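Florholm Quarry, Lower Bench: Fossil Locality Inspection Checklist with Comments
Inspection date: February 3, 2024
Prepared for the Nedutard small mammal project

1. Access and bench stability

1.1 Haul road passable on foot. Yes.
1.2 Overhang above the working section. Present at the north end. Comment: the marl has weakened along the joint behind the lignite seam. No sampling within 3 m of the face until it is scaled.
1.3 Drainage ditch clear. No. Silted at the culvert. Clear before the March season.
1.4 Hard hats in field store. Yes. Two have cracked shells and were withdrawn.

2. Section and datum

2.1 Datum nail in place. Yes. Paint is worn but the number can be read.
2.2 Bed boundaries flagged. Partial. Flags for beds 4 and 5 are missing. Comment: the tooth-bearing silt lies in the lower part of bed 4, and the upper contact is gradational. Reflag from the measured log and do not place flags by color.
2.3 Slumped material separated from the in-place section. No. Loose blocks rest against bed 5. Anything picked from these is to be logged as float.

3. Bulk samples and screen washing

3.1 Sacks tagged inside and out. Yes, except one sack from the Hartono trench, which has the outer tag only. Hold it back from washing until the trench notes have been checked.
3.2 Sack weight at or under limit. Yes. Limit is 50 lb.
3.3 Screens free of tears. No. The fine screen has a split along the solder line. Comment: loss of third molars is likely at this mesh. Residue washed on this screen should be excluded from relative abundance counts.

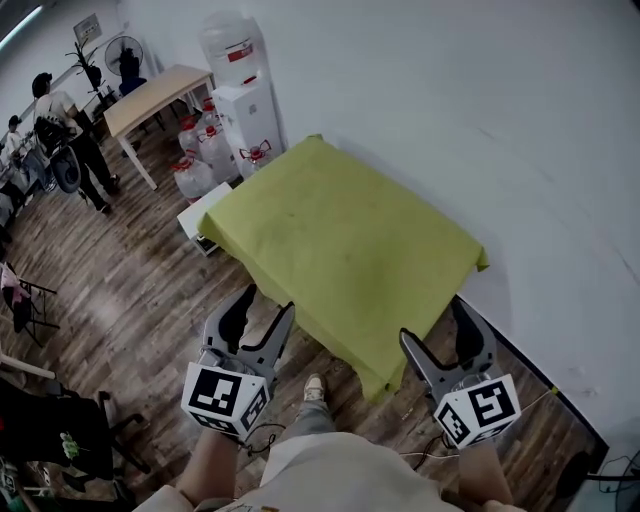 3.4 Acetic acid store vented and locked. Yes. Neutralizing powder is low.
3.5 Residue dried before sorting. Yes. Oven thermostat reads high against the reference thermometer. Recalibrate.

4. Specimens and records

4.1 Isolated teeth in capped vials. Yes. Pin-mounted molars are stored upright.
4.2 Catalog matches drawer. One mismatch. Specimen 1597 is entered as a left M1 but the vial holds a right M2. Comment: check against the Jimbridge loan list before correcting the entry.
4.3 Field notebook scanned. Yes, through the last trench.

Result: conditional pass. Items 1.2 and 3.3 must be closed before work resumes. Remaining items may be closed during the season.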